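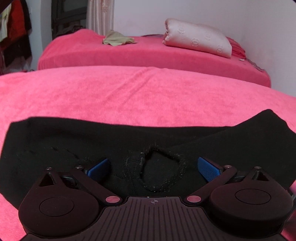
Unit 4: Sorting and folding on the bed

Household Skills, Dastevville Adult Learning Centre. Handout for the September intake. Bring it with you to the practical.

Most people at home fold on the bed, so that is where we start. A bed is wide and a good height for many people. The drawback is that it is soft, and a thick cover makes it hard to get a straight edge. Dark knitted things are easy to find on a light or bright cover, as with black on pink.

Before you begin:
Clear a space as wide as your two arms.
Shake each item once and lay it face down.
Put anything that needs mending to one side.
Keep pillows at the wall end.

Small dark items

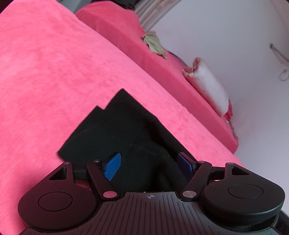
Small items cause the most trouble in this unit. They get left until last and then pushed into a drawer in a heap. Do them first. Fold the item in half, press along the crease with the flat of your hand, then fold again if it is thick. A small black piece held at the fold, with the crease running across its lower part, will keep its shape while you move it. Pick it up by the open edge and it drops apart. Crumpled things, like the khaki cloth lying further back, should be shaken out and folded separately.

Fleece is different. It does not hold a crease, so do not press it. Fold a fleece blanket in half lengthways, then in half again, and roll it from one short end. Two people make this easier but one can manage.

Padded and bulky items
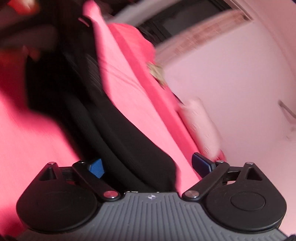
Raymonde MacDonald
Course tutor, Household Skills

Padded things need air left in them. Lay the item flat, find the seams and fold along them where you can. Folding across the padding leaves a ridge. Do not stack anything heavy on top.

For the practical you will each fold one small item, one blanket and one padded item. Allow 2 hours. Harvey Chan will be in the Prerirlow room from 9.30 to help anyone who missed Unit 3.

Reading before Unit 5: the pages on drawers and shelves in the course folder.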